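How to Catch a Football When You Started as an Adult

I played my first game of flag football when I was already past thirty. In my country we kick the ball, and catching is only for the goalkeeper. So when I joined the Gurarau club as a receiver, because I run fast, it was soon clear to everybody that running fast was the only thing I could do. The ball hit my chest, my fingers, and one time my ear.

I now help with the new players at the same club, and I wrote this page for them. It is for adults who never learned to catch an oval ball as children. If you grew up with it, you will probably find it too slow.

What you need

A ball in the right size. Many beginners buy the largest one in the store because it looks like the one on television. If your hands are small, take a youth or junior size for the first month. Our practice balls are from Pudeck, an older model with a soft surface, but any ball with good grip will do.

A partner who can throw softly. It is more important that the throws are the same each time than that they are beautiful.

A wall, for the days without a partner.

A small notebook and a pencil. I explain this near the end.

Gloves can wait. Kwaku Aryee, our offensive coach, does not allow them in the first six weeks, and I agree with him now, although I complained a lot at the time. With sticky gloves you can catch badly for a long time before you notice it.

Step 1: Learn the two hand shapes

There are two basic positions for the hands, and the height of the ball decides which one you use.

If the ball comes above your belly button, put your thumbs close together and your fingers up. The thumbs and the index fingers make something like a diamond or a triangle. You should be able to look at the ball through this opening.

If the ball comes below your belly button, turn the hands over. Now the little fingers are close together and the fingers point down or forward, as if you wanted to take water from a bowl.

Stand in front of a mirror and change from one shape to the other. Let somebody call "high" and "low" to you while you do other things. Do this until you no longer think about it, which for me took maybe a week. The difficult place is exactly at the belly button. There the two shapes are both uncomfortable, and the answer is to bend your knees a little, so that the low ball becomes a high ball.
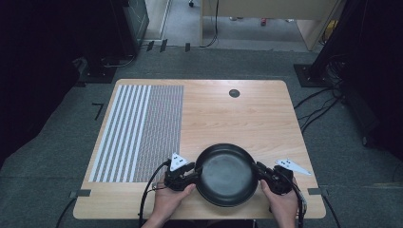 Once the shapes are in your hands, you can start with the ball. Stand five steps from your partner, both of you with the feet a little apart. Your partner throws underhand. You catch, hold the ball for one breath, and give it back. Please do not skip the part with the breath. Beginners like to throw the ball back at once, and then they never feel how the ball is lying in their hands.

Step 2: Look at the point of the ball

A thrown football turns, and it has a front tip. Look at this tip and not at the whole ball. When I first heard this advice I thought it was only a trick of speech, but it helps because the eyes must stay on the ball until the last moment.

A good exercise is to write a number on each panel of an old ball with a thick marker. Your partner throws, you catch, and you must say the number which is on top. You will have to look at the ball inside your hands in order to say it. This is exactly the habit we want. Most drops at beginner level happen when the player already turns the head to see where he will run.

You can also do this alone. Lie on your back on the floor, throw the ball straight up with a little rotation, and catch it above your face with the diamond hands. It is boring and a little frightening in the beginning, so throw it low first.

Step 3: Reach out, then give back

Your arms should be in front of you, with the elbows slightly bent. When the ball touches your fingers, let the hands travel back with it a short distance. If the arms are stiff like a fence, the ball jumps away. If the arms are too close to the body, there is no room to travel, and the ball goes into your chest.

Listen to the sound. A hard clap usually means that the palms took the ball. A softer sound means that the fingers did the work. Sille Damgaard, who played handball for many years before she came to us, closes her eyes on the sideline and can tell who is catching with the palms. She is right more often than I would like.

Practice this first with a tennis ball or even with a water balloon, if it is summer and you don't mind. A water balloon will correct you faster than any coach.

Step 4: Pressure from both sides
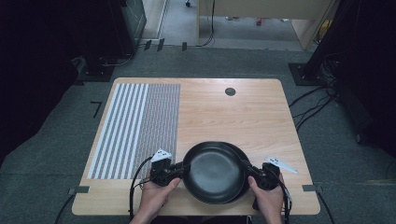 The hands have to press toward each other when the ball arrives, and this is the part which I understood last. I used to put both hands behind the ball like a wall and hope that it would stay there. Then it slipped out at the side, again and again. Think how the black pan in the photo is held: one grip at the left of the rim, one at the right, and the pan sits between them. For the ball the idea is the same, only with your fingers spread and a little more behind it. If one side presses and the other side is sleeping, the ball leaves on the sleeping side. For most of us this is the side of the weaker hand.

To train it, hold the ball in front of you with the fingertips only, one hand on each side. Your palms should not touch the leather. Let your partner pull at the ball gently in different directions, first forward, then down, then to the side. You should keep it without bringing it to the body. Ten seconds are enough, then rest. The forearms get tired quickly and with tired forearms you learn nothing.

After that, do the same with a short throw. Catch, press, keep it away from the body, and let the partner knock on the ball with an open hand. Only when it survives the knock you may bring it in.

Step 5: Tuck the ball

Now the ball goes to its place under the arm. One tip is covered by your fingers, the other tip is in the bend of the elbow, and the ball is close to the ribs. The tuck belongs to the catch. Do it every time, also in warm-up, also when the throw was terrible and you picked the ball up from the grass.

Always use the arm which is nearer to the sideline. In flag football the defender wants your flag and is not supposed to hit the ball, but hands go everywhere when people are running, and a ball on the inside gets touched by accident. One more thing for flag players: do not let the elbow or the free hand cover your flag. In our league it is a penalty, and I had this penalty in my first two games.

Step 6: Catch while you move

Only now start to run. Go in this order:

Walk across in front of your partner, from left to right, and catch. Then from right to left. You will find that one direction is much worse, so do this one more often.

Jog the same path.

Run away from your partner in a straight line and look back over one shoulder. For this ball the hands are in the low shape, little fingers together, even if the ball is high, because it comes from behind you. It feels wrong for some time.

Run toward your partner. This is the hardest for me still, because your own speed is added to the speed of the ball. Ask for soft throws.

Do not lift your arms too early. With both arms in the air you run like a tired ghost, and the defender also knows that the ball is coming. The arms go up when the ball is nearly there.

Step 7: Write it down

Here comes the notebook. After each practice I write how many balls I caught and, for every drop, one word about the reason: eyes, palms, late, weak side. You don't need an app.

In my second year I wrote down 1482 throws from practice between March and the last game. Of these I dropped 346, and when I sorted the words, "eyes" was by far the most frequent. I had believed my problem was the weak hand. So I went back to Step 2 with the numbers on the ball for the whole December, in the gym behind MacPherson field, and it became better.

If two words appear equally often, work on the one which comes earlier on this page.

Some common questions from our new players

My fingers hurt. Is it normal?
A little soreness in the first two weeks is common. A finger which is swollen or which you can't bend fully is a different case. Stop and let a doctor look at it. Very often it happens when the fingers point straight at the ball, so go back to the hand shapes afterward.

Can I catch with the body?
In rain, yes, and when a defender is directly behind you. Our friends from Utari play on a field with terrible wind and they catch many balls with the chest. But learn the hands first.

How often should I practice?
Fifteen minutes on four days is better than one long hour. I do mine in the evening before dinner, against the garage, and the neighbor has asked me to finish by 7 p.m.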